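Automation at work
Reading time: 2 min

Speaker notes, Bunadport, 07/01/2018

Good morning. Please say thank you to the hosts before the first slide. Then begin with the packing hall, because most people in this room know one.

I work with Diklow, and our hall sends out spare parts for Paquette. Before the arm came, one shift closed and moved 1343 cartons by hand. Now the same shift does 2000. I will say this number only once and then leave it, as my talk is about the people who stand beside the arm.

Pause here. Ask who has lifted cartons for a full day.

The first change was the eyes. A packer used to look at the box. Today she looks at the box, the screen and the arm, and in the first weeks many colleagues told us they went home with a headache. We had planned for sore backs and we had no plan for this. In August we gave everybody a second short break.

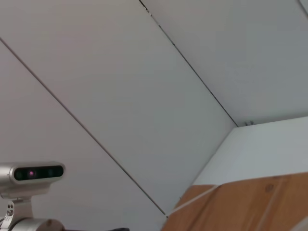

Depth sensor on its bracket, with the brown surface to the right and the ceiling behind.

The second change is the words. People say "it did not see it" when a pick fails. Earlier they said "I dropped it". I find this important - the mistake now belongs to the machine, but the person must still clean it up, and our bonus rules did not know this. Corkura, our other site, changed the rules first. We copied them.

Slow down for this part. Out of 70 packers, four asked to move to another hall. Three wanted to learn how to teach the arm, and they are paid one grade higher now. I do not know yet if this is a good result. Say it like this, do not make it sound better.

If there is time: the story of the night shift and the radio.

Questions. Somebody will ask about jobs. Answer first with what we signed, then with what we did not sign.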